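Review: Navska field easel
June 2018

I bought the Navska in August to replace an old Forier box easel, and I have used it for landscape work most weeks. It sets up fast. The legs lock with a twist collar and hold on uneven ground, even with a wide panel in a breeze. The canvas clamp is the best part. It grips thin board without denting the edge.

The paint tray is too shallow. Large tubes roll out of it when you tilt the mast, and the hinge squeaked within 12 days. I put a drop of oil on it and it has been fine since.

I finished 5 panels of the Lidow estuary on it for a group show at the Mahlangu gallery, working outdoors for all of them.

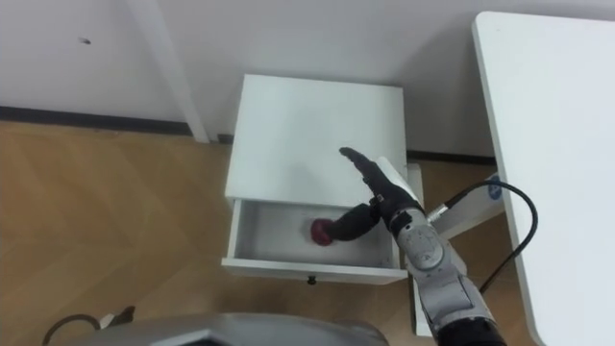 The carry strap is narrow and digs in on a long walk. I swapped it for one off a camera bag. Replacement clamps are sold separately, part number 827, and mine came in a week. I would buy the easel again, but not for anyone who paints larger than 30 inches.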